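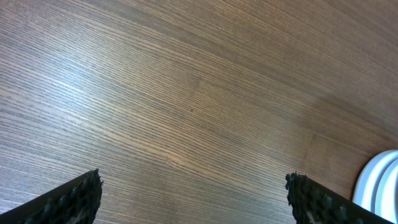

propwash_pete_not replied:
I don't buy the flight time. Zeden says the new pack gets a 43 gram quad through "race pace" laps for longer than anything else on the market, and they don't say which quad, which props or what voltage they landed at. Race pace for who?

tailslide82 wrote:
Same here. I bought two Zeden packs in the spring and they were fine. Fine is not what's on the label though.

lowgate wrote:
You two complain about every battery that comes out. I fly them at the Betville indoor nights and they hold up better than my Tavares packs, no contest. Less sag on punch-outs, and my lap times are steadier by the end of the heat.

propwash_pete_not wrote:
How old are the Tavares packs?

lowgate wrote:
Couple of winters. Why does that matter?

propwash_pete_not wrote:
Come on. You're putting a new pack up against one with two winters of hard flying on it. Any new pack wins that.

Posted December 2, 2021
gapchaser wrote:
The Kelis charger reads internal resistance, so you can at least get a number out of it. I wouldn't trust the number by itself, mine moves around if I wiggle the plug. What I'd do before calling a winner:

1. Buy both brands new, same capacity, same connector. Break them in gently for a few flights.

2. Let them sit at room temperature, then read resistance on the same charger port. Write it on the pack.
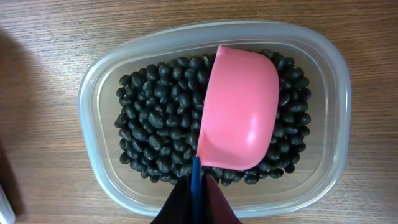 3. Hover in angle mode on one quad with one set of props until the low voltage warning. Same warning voltage for every pack.

4. Swap the order the next day and do it again.

lowgate wrote:
Hovering tells me nothing about racing. I never hover.

gapchaser wrote:
True, and the ad doesn't tell you anything about racing either – at least a hover is the same every time. Run laps too if you want, just log the throttle.

tailslide82 wrote:
Weigh them while you're at it. One of mine was heavier than the other, same label, same order. That bothers me more than the flight time.

lowgate wrote:
OK, I'll order a fresh Tavares and try it. Still think the Zeden wins.

propwash_pete_not wrote:
Maybe it does. Post the logs, including the bad ones.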